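Home Notebook Yarn log Swatches Index Contact

January, Sunday, 9:40 a.m.

Blocking and gauge, continued from the Cantero pages. Purpose: settle whether the chevron eyelet pattern can be written up with one set of finished measurements for both yarns, or needs two.

Yarns on the bench: Draltton worsted (wool/nylon, superwash) and Edis worsted (acrylic). Both skeined at the same nominal weight. Same needles for all swatches, same knitter, same chart. Cast-on 132 for the full-width piece, fewer for swatches, always a whole number of repeats plus edge stitches.

Swatch procedure, unchanged:
Knit to length, bind off loosely, rest overnight flat.
Measure dry over the center only. Edge stitches excluded.
Soak in cool water with a capful of Britavero, no agitation.
Press in towel. No wringing.
Pin to the grid mat, points of the chevrons pinned individually on the wool, sides only on the acrylic.
Unpin when dry. Rest again. Measure.

Result on the wool: eyelets opened, row gauge relaxed more than stitch gauge. The zigzag flattens if the sides are pulled too hard. Second wool swatch was pinned with less side tension and the chevron angle came out closer to the chart. Use the second as reference. First one is still in the box, tagged, do not measure from it.

Result on the acrylic: almost no change from wet blocking. Expected. Sprang back within a day of unpinning. Steam holds it, but the safe margin is small. Iron held above the fabric, no contact, short passes, let cool fully under pins. One corner of swatch 13 was overdone and has gone limp and slightly shiny. Kept as a warning. Label reads "killed corner."

Conclusion so far: two sets of measurements. One set with a footnote would be misread.

Rib. The wide rib at the cast-on edge pulls in on the wool and does not on the acrylic. Dropping a needle size for the rib fixes the acrylic but makes the wool edge too tight to lie flat. Options are a tubular cast-on for both, or a separate rib instruction for each yarn. Tubular takes longer to explain than to knit. Leaning toward separate instructions.

Storage. Lace should go away folded with the fold line moved each time, never on the same row. Hanging is out. The eyelet columns drop under their own weight and the diagonal goes uneven. Fold in thirds lengthwise, then in half, loose, nothing heavy on top.

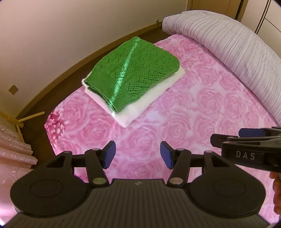

Lucía Campos objects to the folding rule as written. Her note on the draft says thirds put two creases through the eyelet field, and that rolling on a tube covered in acid-free tissue would put in none. She would accept folding for anything in regular use and wants rolling specified for pieces stored longer than a season. She also asks why the rib instruction cannot just say "work rib firmly" and leave it there.

On rolling: agreed for long storage. Tube diameter to be decided, the narrow ones on the shelf leave a curl at the inner end. Will try the wider mailing tube and a plain cotton wrap.

On the rib: no. "Firmly" gave a different width from each test knitter in the last round. Needle size stays in the instruction.

Yardage. Edis ran short of estimate on the full-width piece, finished with 2 yards left, too close. Raise the pattern requirement by one skein. Draltton was comfortable. Weighed the wool leftovers instead of unwinding them, scale checked against the 500 g weight first and read true.

Chart corrections for the draft:
Row 7, second decrease leans the wrong way. Should be ssk.
Key does not show the double decrease used at the chevron point.
Wrong-side rows are missing from the written version. State once at the top that they are purled, edges kept in garter.

Still open: the row count between rib and first eyelet row. Plain rows there stop the rib from distorting the first chevron, but too many and it looks like a separate band. Swatch both ways in wool only, same skein.

Mat pins are rusting at the heads. Replace before the next wet block. Check white swatches for spots.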